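Why Bread Goes Stale

Staling is often taken for simple drying. A loaf sealed in a bag loses almost no water and still turns firm within a few days. Most of the change happens in the starch.

During baking, starch granules take up water and swell, and their ordered structure breaks down. As the loaf cools, the starch molecules begin to line up again and form crystals. Amylose sets first, within hours, and gives the crumb enough strength to be sliced. Amylopectin follows over several days and accounts for most of the later firmness.

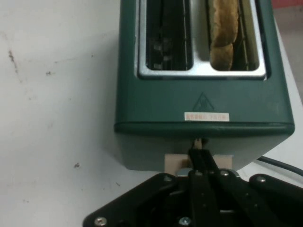

Temperature controls the rate. Crystals form fastest a few degrees above freezing, so a refrigerator at 4°C is a poor place for a plain loaf. In a freezer the process nearly stops. Reheating melts much of the amylopectin structure and softens the crumb, but the effect fades as the bread cools.

Clodagh Cronin, a cereal chemist at the Avemik bakery laboratory, measures firmness by pressing a flat probe into slices cut from the center of the loaf. Her last series covered 200 loaves over five days. Samples from the Doherty plant, made with added malt enzymes, were 35 percent softer on the final day than the untreated controls. The enzymes trim the branches of the amylopectin, leaving shorter chains that crystallize less readily. An overdose makes the crumb gummy and hard to slice.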